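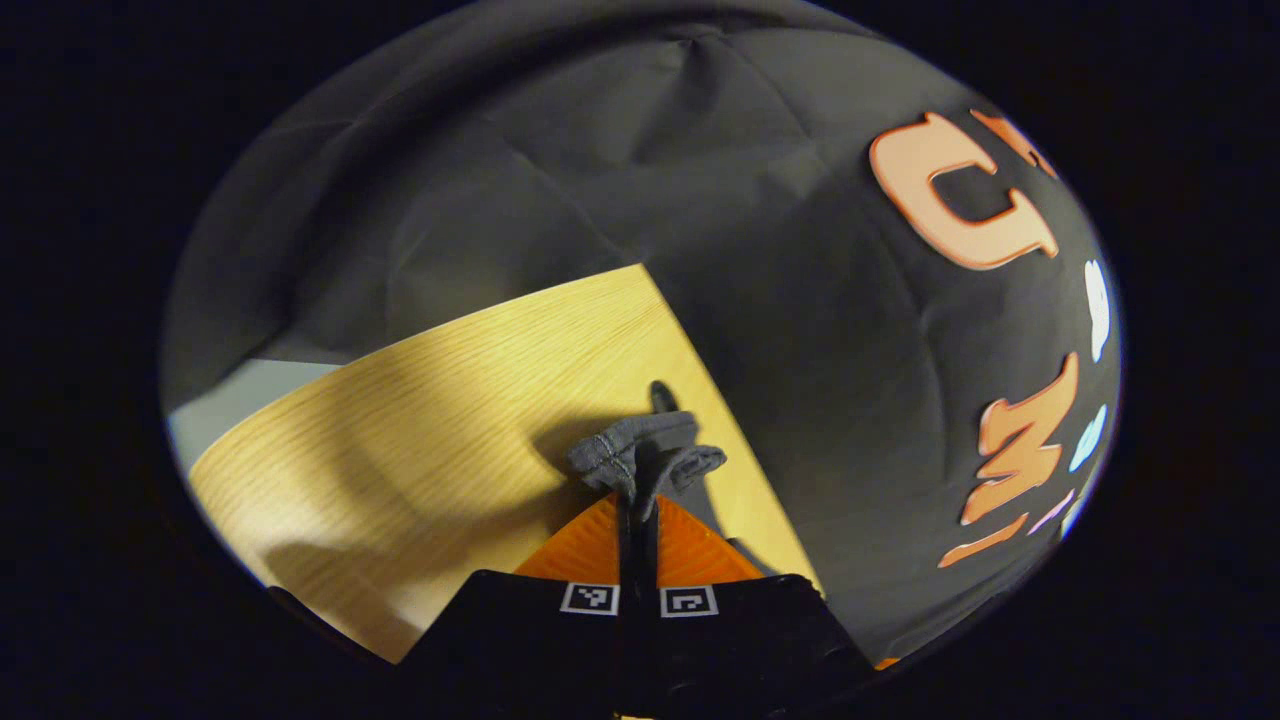

Cemcombe cell, October report. Gripper rebuild is done, cell is back up. Swapped both orange fingers after the ribbed faces on the old set wore smooth near the tips — Prideck sent 2 pairs, the second pair is on the shelf. Marker squares on the gripper body re-stuck and checked after the swap, both read fine. Small gray cloth stays in as the test piece, picked off the wood table, pinched low between the fingers. It's soft and bunches up, so a bad finger alignment shows fast.

Run numbers: 3,736 picks logged since the last report, 1,518 of those on the new fingers. No dropped comms. One stall, traced to a loose cable clip, fixed same morning.

Maintenance routine now written down (was in peoples heads before). Lens wipe at start of shift, finger screws every 30 hours, full recalibration after any finger change. Zultel torque driver only, the cheap one strips the heads.

Still open:
Jaw closes slightly late on the left side. Shimmed for now, proper fix needs a new bushing from Nowicki. On order, no ship date yet.
Spare marker sheets, need to reprint on matte stock.
Table light throws a shadow over the left half of the wood. Want a second lamp, quote to follow.

Spend is within the parts line except for the bushing, wich we will carry into next period unless you want it split out. Tell us by the next call.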